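Gumutari Open Bench, in Pictures

Gallery posted 2 Nov 2025 - words by Leonilde Frade

Every June we promise to photograph the benches properly, and every June we photograph the cake. This year Aqeel Jatoi went around all the tables before the doors opened and again when the crowd had thinned, and came back with 1,880 pictures. I have cut them down to the ones on this page. A few benches had no usable picture, so those entries get words only, and the people concerned have been told to stand closer to a window next year.

Click any heading for the maker's notes, where the maker wrote any.

The door table

Name tags, pens, and the sign-up sheet for the bus. The pens were gone by 10. Someone in this hall owns a very large collection of our pens and I hope they are being used for good works.

No picture. Aqeel was looking for the light switch.

The Meireles loom

Four shafts, two of them cooperative. It wove a dish towel over the course of the afternoon, and the dish towel went home with the person who had asked the most questions about it. I am told it has since been used on actual dishes.

No picture of the loom that its owner would approve. There is one of the bench leg, which is a nice bench leg.

The lamp corner

Thirty lamps on one power strip would have been a poor idea, so they took turns. The green one got the most compliments and the least time. If you would like to know how the shades were folded, the notes have a diagram - hold it sideways.

The soup

Lentil. I mention it in a gallery of benches on the grounds that it stood on one. The pot was empty well before the talks started, and the second pot, which was also lentil, went the same way with less ceremony.

The white-topped table

Tray, cloth, and a black hand-held gripper with two perforated metal fingers, making a V over the lot. One hand per handle, and mind the cables. The cloth, in pale green and blue with yellow-orange circles, has given up on being folded, and I sympathize. 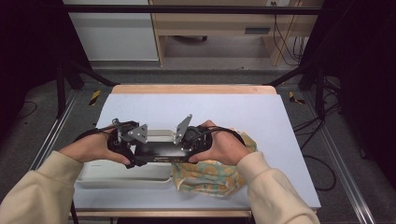 The Firberg shelf

Came flat, went up crooked, was taken down, went up crooked the other way. It held 17 jars of screws all day and dropped none of them, so I'm calling it a shelf. The builder prefers "wall feature."

Cirar radio, back wall

Picks up two stations, both of them playing the same song. Visitors were invited to turn the big knob. The small knob is decorative, though I watched several people get results out of it.

Prints and corrections

If you want a print, write to Aqeel with the bench name and the size. If I have named your bench wrong, write to me, and I will fix it before next June. Cake pictures are on their own page, and there are a lot of them.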